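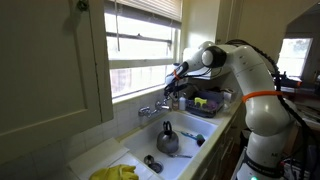 Kitchen Arm Station: Setup and Care - Frequently Asked Questions

Where should the arm stand in relation to the sink?
The Mirura arm stands at the side of the sink, close enough for the gripper to reach the wall faucet from above. Lock the base before switching on power.

How is the cable to be routed?
Run the black cable along the outside of the arm and leave a loop at the upper joint. A cable pulled tight will limit wrist movement and wear at the connector.

What does the green light at the base mean?
The station is powered and ready to accept commands. If the light is off, check the supply before calling the Pinesora service desk.

How often must the gripper be checked?
Every 7 days. Inspect the fingers and the small wires next to them, and wipe away any water with a dry cloth. Do not use spray cleaners on the gripper.

The gripper slips on the faucet handle. What should be done?
Clean the finger pads first. If slipping continues, repeat the handle alignment routine from the Lencho control panel - it takes 6 minutes. Pads are replaced in pairs.

May dishes be left in the sink during alignment?
Yes. The routine moves the gripper only above the faucet handle. Keep hands out of the arm's reach until it has stopped.

Who may open the joint caps?
Only trained service staff. Opening a cap ends the Hasach care plan.

Page last reviewed 18th January.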